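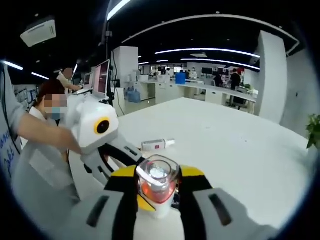 Protocolo de los objetos blandos

El lote de Gokport exigía 400 episodios válidos. Un episodio empezaba con las pinzas abiertas y terminaba con las pinzas abiertas. Lo que quedaba en medio se grababa desde la propia pinza, se cortaba, se etiquetaba y se enviaba a Workora, donde alguien decidía si servía para entrenar la política de agarre.

Edit Bodnár llevaba el registro de rechazos. Cada fila tenía identificador de operador, duración, objeto y causa. Las causas admitidas eran cinco: oclusión, deslizamiento, pérdida de seguimiento, cierre incompleto y otras. A las cuatro de la tarde del domingo el registro contaba 76 filas, y la columna de causa decía «otras» en casi todas las de Tincuța Văduva.

Edit abrió la primera. El agarre era correcto y el seguimiento, continuo. Entre el contacto y el cierre transcurrían 2 segundos en los que la pinza no hacía nada. Abrió otra fila y encontró la misma pausa. La norma pedía movimiento sin interrupciones, porque el modelo aprendía las esperas con la misma fidelidad que los gestos.

Repasó los objetos. Con los rígidos, la pausa desaparecía. Con los envases flexibles volvía siempre.

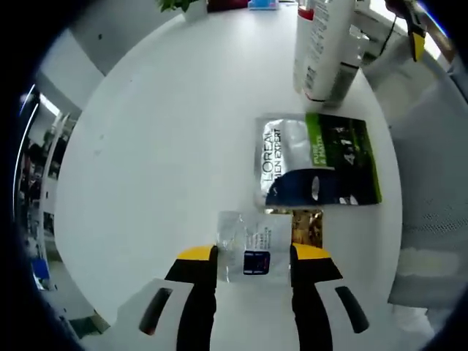 Tincuța respondió que no se detenía, que estaba midiendo. Un sobre cede antes de dejarse coger, dijo, y si se cierra en ese momento se coge el pliegue y no el sobre. Preguntó en qué columna se anotaba eso.

No había columna. Edit consultó el manual, versión Grabowska, apartado de deformables, que remitía al apartado general. Escribió a Satish Tyagi, en Workora, y recibió una respuesta de una línea: las pausas se recortan en preproceso, rechazar igualmente.

Hizo la prueba con el material ya recortado. Sin la espera, la trayectoria saltaba del contacto al cierre y la posición de los dedos presentaba una discontinuidad de varios milímetros. El deslizamiento del material durante la pausa era justo lo que faltaba para explicar el salto. Guardó la gráfica en la carpeta Pledalari, destinada a incidencias sin responsable.

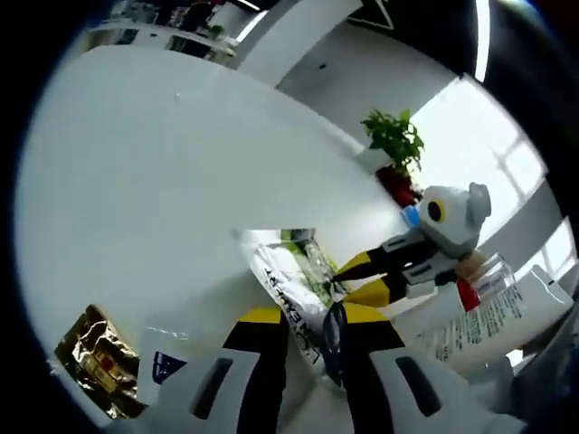

A las seis reanudaron la serie bimanual. El procedimiento asignaba una pinza a cada operador y obligaba a que la segunda entrara cuando la primera ya hubiera cerrado. Tincuța esperaba y la otra pinza aprendió a esperarla. Edit cronometró los intervalos y comprobó que se repetían también con operadores de otro turno, que no la habían visto trabajar.

Añadió una sexta causa a la lista desplegable, «espera», y reclasificó las filas una por una. Después cambió el estado de todas a válido. El sistema le pidió una justificación de un mínimo de veinte caracteres. Escribió «el objeto no estaba listo» y pulsó enviar.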